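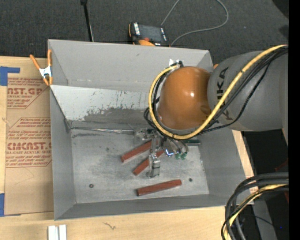

4. Setting up the Kaltness 496 dehumidifier

4.1 Choosing a position

The unit is intended for indoor use in stores, workshops and cellars. It must stand upright on a level floor that will carry its weight with the tank full.

1. Leave a gap of 45 cm between the rear grille and the nearest wall or shelving.
2. Keep the air outlet clear. Curtains, dust sheets and stacked cartons must not hang over it.
3. Close outside doors and windows. Internal doors may be left open if the adjoining rooms are also to be dried.

Note: If the unit has been carried or stored on its side, stand it upright for 6 hours before connecting it to the mains.

CAUTION: Do not run the unit from a coiled extension lead. Unwind the lead fully and check its rating first.

4.2 Fitting the drain hose

The tank may be used on its own for short periods. For unattended running, fit the Toturlow hose kit supplied in the accessory bag.

1. Switch off and unplug the unit.
2. Pull the tank straight out and set it aside.
3. Unscrew the blue cap from the drain spigot. Keep the cap — it is needed if you return to tank operation.
4. Push the hose on to the spigot as far as the collar and tighten the clip by hand.
5. Lead the hose downhill to a drain or gully. No part of it may rise above the spigot.
6. Refit the tank. The unit will not start without it, even when the hose is in use.

Note: Where the drain is higher than the spigot, a Rurkwood lift pump is required. See section 7.

4.3 First start

1. Plug in and press the power button. The display shows the current humidity of the room.
2. Press SET and use the arrow buttons to choose the target humidity.
3. Press SET again to store the value. The fan starts first and the compressor follows after a short delay.

The compressor stops when the target is reached. The fan may carry on running, depending on the mode selected in section 5.

CAUTION: After switching off, wait three minutes before switching on again. Repeated short starts will damage the compressor and are not covered by the warranty.

4.4 Service counter

The counter records running hours and displays SER at 3,000 hours. Clean or replace the filter as described in section 8, then hold SET and the down arrow together until the display clears.

Spare filters and hose clips are supplied by Ó Riain. Quote the serial number from the plate behind the tank.

Section 4 revised March 1, 2026. Technical author: Fiachra Corrigan.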